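I caved and bought another binder. I know, I know. In March I said I was finished with buying storage until the cards I already own were properly sorted, and then Bosman had their side-loading ones on offer and my resolve lasted until teatime. It's the dark green one, if you're wondering, and it smells strongly of new shoes.

In my defence, I did have a reason! I've finally decided to put the Stolero set together properly. For anyone who hasn't been following along (hello, both of you), Stolero was a fantasy trading card game that ran for a couple of years when I was at school and then vanished. The full base set is 386 cards, and when I tipped everything out of the old biscuit tin and went through it I was missing 62 of them. That's far better than I expected, seeing as I used to swap the good ones for crisps.

Most of the gaps are commons, which you'd think would be easy. They're a pain! People list the shiny ones one by one with lovely photos and then chuck the commons into a job lot of 50 with a blurry snap of the top card, so you're buying blind. I've had two of those lots so far. The first gave me nine cards I needed and a great heap of river trolls. The second gave me one, and it had a crease right through the middle. 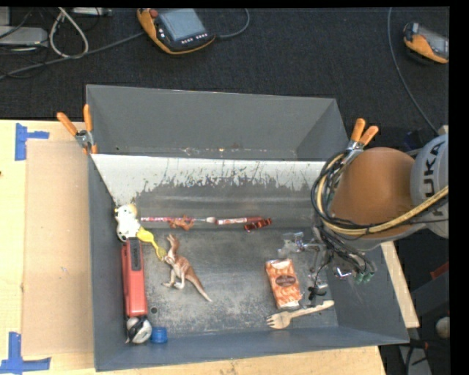 The one I really want is the Lantern Keeper, and that's where Ravden comes in. There's a little card shop there, up the hill past the station, and they keep their older stock in long boxes under the counter where you have to ask for it. I went in just after ten and didn't come out until I was starving. No Lantern Keeper, sadly, but I found four commons and a very nice foil Marsh Queen for less than I'd have paid online once you add the postage.

I also had a good moan with the man at the till about grading. He thinks I should send the Marsh Queen off to be slabbed and I just can't see it. It has a white nick on the back corner, so it's never going to get a top mark, and I'd rather have it in the binder next to its mates where I can look at it. If you grade your cards and love it, fair enough, your shelves probably look much smarter than mine.

Next up is the Zallau card fair, which I've not been to before. I've got my wants list typed up and printed in tiny writing, and I'm taking the spare river trolls in case anybody fancies a swap. If you've been, do leave me a comment and tell me whether the stalls take cards or if I need to bring cash, and whether it's worth getting there early.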